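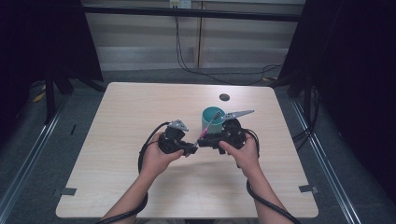

Marichka Polishchuk asked whether the bulb order could be put off until August, as she had not yet heard from Jansen about prices for the smaller daffodils. Members agreed to wait. The order stays at 1000 bulbs, to be split between the Kedgate bank and the beds by the library steps.

Minutes of the previous meeting, May 2023, were approved with one correction: the hellebores went to Fukmont Street, not to Kedgate.

Plant sale. Takings came to $1530 after the table rental. Tomato seedlings sold out before noon and there were too many squash. It was agreed to grow fewer squash next year and to price all herbs the same.

Kedgate bank. The bindweed is back along the lower fence. Two members want to cover it with cardboard for a season and two would sooner keep digging. Left for the work morning, when everyone can look at it.

Watering. The hose at Fukmont Street leaks at the tap end. A new fitting has been bought. Please water the new hydrangeas every 5 days if there is no rain.

Seed swap. Pisen Hall is free and will charge the same as last year. Packets should have the plant name and the year saved written on them. Doors open at 10.

Any other business. The wheelbarrow needs a new tire. The key to the shed is now on the hook inside the porch.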